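Music Discussion > Albums > The Stakonance reissue: which pressing to buy?

vinylcellar
I've been a fan of Dustine since college and I finally want a decent copy of Stakonance. The original goes for silly money now. The reissue on the Björklund label is easy to find, but I keep reading that the mix is different. Can anyone who owns both tell me what has changed? I mostly care about side two.

lowtide_b
I own both. The reissue is a new mix, and they don't say so anywhere on the sleeve. The drums are louder and the organ has been moved over to the right. On the original the organ sits behind the vocal and you barely notice it until the last verse of the title song. I like it better that way.

The reissue does have quieter vinyl. My original crackles all through the slow song that opens side two, and that's a song with a lot of empty space in it.

Pardo Street
I disagree about the organ. On the original it's buried. I played that record for years without knowing there was an organ solo on "Vemport". The new mix lets you hear what the player was doing, and he was playing very well.

The bass is better too. The old one was cut thin, probably to fit 5 songs on a side that should have had four. 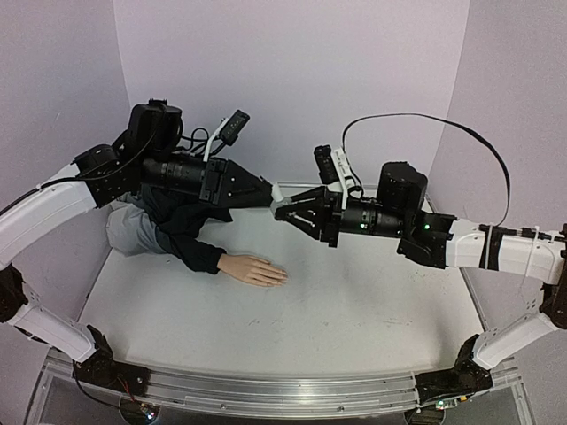
Vemport, Wednesday, April 7, 2021
Copying over my post from the label board, for anyone who doesn't read that one. I live in the town the song is named for, so I've heard this album more than most people would want to. The shop here got the reissue in and I bought it the same morning.

The track order is the same as the original. The fade on "Vemport" is longer by 20 seconds, and you get an extra line of guitar before it goes. Side two opens with the slow one, as it should. The lyrics are printed on the inner sleeve for the first time, and they settle the old argument about the second verse. The word is "harbor". I had been singing "hard for" since high school.

The sound is clear and a bit hard at the top end. On small speakers I liked it. On the big ones I turned the treble down.
– northquay

vinylcellar
Thanks, that helps a lot. Is the longer fade on the CD as well, or only the LP?

northquay
Both. The CD also has two extra songs. One is a demo with just voice and piano, and it's good. The other is a live take where the band loses the beat in the middle and takes a while to get it back.

lowtide_b
I like the live take. It's the only place you can hear them play that song at the speed they used on stage. The studio version always dragged for me.

Pardo Street
The studio version is meant to be slow. It's a song about waiting for a ferry.

lowtide_b
I know what it's about. It could still be a little faster.

tapehiss
My copy of the original is number 2675, stamped on the back in blue ink. Does anyone know if the numbered ones were cut from a different master? A seller told me they were the first run and sound better, but he was trying to sell me another one at the time.

lowtide_b
Mine has no number and the run-out reads the same as one I saw online that did. I think the stamp was put on after pressing and means nothing for the sound. Check the run-out on side one. If it ends in 2, you have the common cut.

tapehiss
It ends in 2. Oh well.

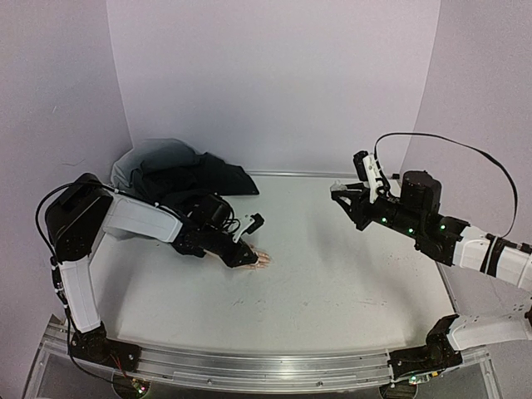
Pardo Street
Back to the album. I think people are too hard on side one. The opener is a throwaway, fine, but the next song has the best vocal she ever recorded. It's all one take and you can hear her step back from the mike for the loud part. On the new mix they evened that out, and it's the one change I don't care for.

vinylcellar
That's a shame. That moment is why I bought the album in the first place. I had it on cassette, taped off a friend's copy, and the jump in volume always made me reach for the knob.

lowtide_b
Then get the original. You'll put up with some noise, but the vocal is right and so is the organ.

Pardo Street
Or get the reissue and hear the bass. A clean original costs five times as much, and most of the ones listed as clean are no such thing. I sent two back last year.

northquay
I'd go with the reissue first. If you miss the old vocal, keep an eye out for the original with a worn cover. Collectors pass on those and the records inside are often fine. There's a record fair here in July and I usually see a copy or two.

vinylcellar
I've ordered the reissue on LP. I'll look for a beat-up original after that. If anyone sees one with a bad cover and a good side two, please send me a message.

tapehiss
Would you take one with a number on the back?

vinylcellar
Depends what you want for it. Message me.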